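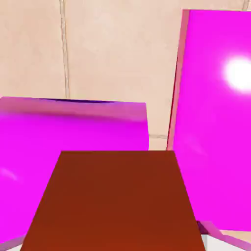 Getting on with colour at home

I've been painting the back bedroom since February and I'm still not finished, so you're getting a colour item this month whether you like it or not. It all began with a tin of Dradard emulsion in a pink so loud that my sister rang to ask if I was all right. I am! I just got tired of oatmeal.

What I hadn't reckoned on was how much a strong colour moves about during the day. At eight in the morning my wall is almost polite. By four in the afternoon it's bouncing off the ceiling, the wardrobe and me, and I look as if I've been for a very long run. I tried three patches of it (one by the window, one behind the door, one low down near the skirting) and you'd have sworn they came out of different tins.

Heike Sperling, who some of you will remember from the lampshade evening, told me to put a brown next to it. I wasn't keen. Brown to me is school corridors and my gran's settee. But she meant a rusty one with a fair bit of orange in it, so I bought a tester from Niven and did the chimney breast, and I have to admit the pink calmed down straight away. Matt for the brown, by the way. I did a bit in satin first and it showed every lump in the plaster, and there are a lot of lumps.

A couple of you wrote in about cost. I've used 2 big tins so far plus more testers than I'd care to own up to, and the whole job has come to around 21 hours, if you leave out the tea. Ottó Antal swears by getting the Pledo rollers with the short pile, and says to wrap them in a carrier bag overnight so you don't have to wash them between coats. I've done that all week and my sink is very grateful.

Still to do: the window frame, the inside of the door, and the bit behind the radiator that I keep pretending isn't there. I'm also after a darkish purple for the shelves, only a thin line of it along the edges. If anybody has half a tin of something plummy going spare in the garage, drop me a line and I'll come and fetch it. I'll swap you for oatmeal, I've got plenty.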